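Back room, second week

I said in November that I would do the back room after the holidays, and I started on 12th January, so I am counting that as on time. For anyone new: we moved into the house on Tondon Street two years ago, and the back room is where things went when we didn't know where they should go. Clothes that needed mending, spare bedding, cords, the box from my mother's kitchen that I still haven't opened. The first week was paper, and paper is dull to read about, so I skipped it. This post covers fabric and cables.

My plan is simple. I work for 30 minutes after supper and then stop, even if I am in the middle of something. The old way was to give it a whole day, get everything out onto the floor, run out of energy by mid-afternoon and push it all back in. With half an hour I only take out what I can put away.

Fabric went first because it was on top. I had let the pile get to the point where I couldn't say what was in it. I made a space for keeping, a space for mending, and a bag for the thrift store on Gautier Avenue, and I went through from the top without skipping. If I skip something I don't like the look of, it ends up on the bottom of the next pile and I meet it again in a year.
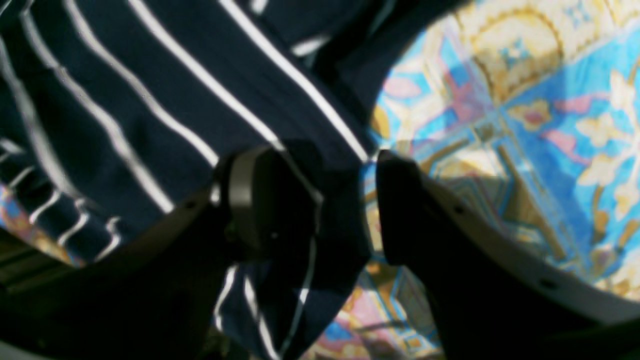 Most of what I learned had to do with mending. I had been calling it the mending pile for a long time, but a good share of it only needed ironing, and another share was past saving. I used to put something in there when a button came off and then forget which button. Now I tie a bit of thread where the problem is before it goes in the basket. The other thing that helped was sorting by color before sorting by type. Dark things all look alike under a ceiling bulb, and I have more than once put a black T-shirt away with the navy ones. The navy with the thin white stripes was easy to pick out against all that turquoise and yellow, and that gave me the idea of doing the darks on top of something bright. It goes faster. I could see the folds and where the edges were, and I wasn't holding each piece up to the light to find out what it was.

I don't fold in any special way. I tried standing everything on end in the drawer, as people do in videos, and it was fine until I took out two things and the rest fell over. I fold in thirds, then in half, and stack them. Striped things I try to fold along the stripes, since then I can tell right away if I've gone crooked. Anything slippery gets rolled.

The thrift store bag filled up over three evenings. I had a wool blanket in it, took it out, put it in again and took it out again. It is on the couch now. Faustine Bailly gave it to me when I moved into my first apartment, and it has moved with me every time, and I think I would have missed it by the first cold night. Everything else in the bag went and I haven't thought about it since. I had to look just now at my notebook to remember what some of it was.

I also bought one thing, which I had promised not to do. It was a lidded canvas bin from Merkasmont and it cost 17 dollars. The mending goes in it. When the lid won't shut, I have to sit down and mend before anything else goes in. So far it shuts.

Then the cables. I had been putting these off, and I think most people do. Cloth at least lies flat when you ask it to. Black cables are all the same black, and by the time you have followed one from the plug to the other end you have forgotten which one you started with. Some of mine were in use and some weren't, and they had grown into each other. The lighting doesn't help much in the evening either. I should have done this part in the daytime, and if I were writing instructions for myself that would be the first line.

What I did in the end was stop pulling. Pulling makes the knot in the middle tighter. I found a loose end near the outside and worked it back through slowly, over and under, and laid it out straight once it was free. Then the next one from the outside. The thick part in the middle got smaller without my ever touching it directly. It was slow, and I stopped on time twice with the job only partly done, which bothered me more than it had with the clothes.

I had thought I would label everything with tape. I did buy the tape. But the tape sticks to itself and to the next cable, and the writing rubs off, so I gave up on that and used bread bag clips, the flat plastic kind with a slot. You write on the clip with a marker and snap it on near the plug. It says "lamp" or "printer" and that is enough. I had a jar of them saved for no reason.

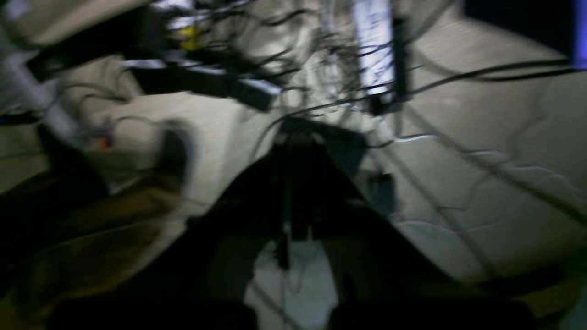

Vikas Kanaujia wrote in after the last post to say that I should throw out any cord I can't name within a minute, and that in his experience you never end up needing it. He did his whole garage this way and has only had to replace one charger. I see his point, and I did get rid of a good many. But I also know that the one for the old scanner looks like nothing at all, and I needed it last spring. So I made a rule in between. Cords I can't name go into a paper bag with the month written on it, and the bag goes on the high shelf. If I haven't gone up there for it by next November, it goes to the electronics drop-off behind the library without my looking inside.

Bezawit Jemal asked in the comments how I keep from getting distracted by what I find. I don't, really. I found a letter in a coat pocket and read it and that was the end of that evening. I do keep the phone out of the room, though. The last time I tried to clean up in here I also decided to sort the photos on my phone, all 2,855 of them, and I got neither job done.

A few small notes, mostly so I can find them later.

Velcro straps are better than twist ties for anything thicker than a lamp cord. The twist ties cut in.

Wind a cord in loose circles, about as wide as a dinner plate. Around the elbow puts a twist in it that never comes out.

Don't wash the mending before mending it if it has a hem coming down. I did that and it came down the rest of the way.

The iron needs descaling. I have written this on the list three times.

What's left is the shelf by the door, the box from my mother's kitchen, and the closet, which I haven't opened beyond a hand's width. Albane Perrin has offered to come over and sit with me while I do the kitchen box, and I have said yes. She knew my mother's kitchen and will know what the odd pieces are for. We are going to do that one on a weekend morning with the lamp on and coffee made, and for once I won't set the timer.

If anyone has a good way to store extension cords that doesn't involve putting hooks in the plaster, please leave it in the comments. The plaster on that wall won't hold a hook – I have tried it, and there's a hole behind the calendar now.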